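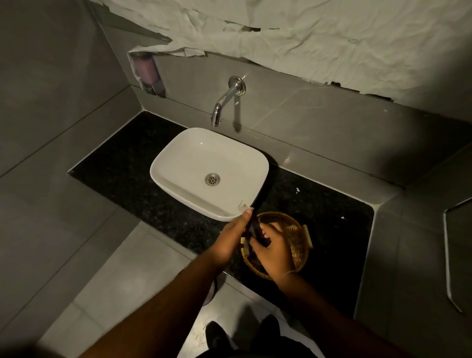
Notes from the Sornow open day, Callisdale

I went to Callisdale to find out what it costs to have a machine clean a hotel washroom. I came home with two brochures, a tote bag and a longer list of questions than I took with me.

Sornow had rented part of a hotel that is being refitted, which suited the subject. Visitors signed in on Tuesday, July 30, 2019, got a badge, and were sent down a corridor that smelled of tile adhesive. There were 41 of us, mostly people who run small hotels and have been told by someone younger that they ought to "look into automation."

Mortimer Strickland gave the welcome talk. He sells the things, so he was cheerful. His slides had the robot mopping a floor the size of a tennis court with no furniture on it. I have 8 public washrooms to look after and none of them is like that. Mine have corners, and guests.

The useful hour was the one with Pushpa Agarwal, who plans equipment purchases for the Yadav group and had clearly sat through this talk before. Her advice was to forget the machine for a week and write down what hands do in there. Floor, fine, a robot can have the floor. Then you get to the counter. Take a basin that sits up on top of the granite, so there is an edge to get around. Add a faucet coming out of the wall, a soap dispenser, and a wicker tray with things in it that need straightening. A person does all of that without thinking. A machine needs it thought about, and you get the invoice for the thinking.

Somebody asked about trays in particular. The answer from the sales side was that we could consider not having trays. I wrote that down as a cost.

On to the money. The floor unit they showed leases at 885 dollars a month, and that number was printed very large. The service plan is 531 dollars a month and was on the back. Batteries are "discussed separately," a phrase I last heard from a roofer. The arm that is meant to wipe counters has no price yet. It has a waiting list, though – you can join it for free, and I did, mostly for the pen.

Pushpa's rule for a first budget: lease, don't buy, and put staff training on its own line so it can't quietly vanish. She also said to ask for a trial in your worst room. I asked. Mortimer looked at his calendar for some time and offered November.

Lunch was sandwiches. In the afternoon Nolenlow had a table with refill sensors for soap dispensers, cheap enough that I may really buy some, and the young man there was so surprised to be asked for an order form that he had to go out to the van for one.

Parking is behind the building, and the second gate sticks.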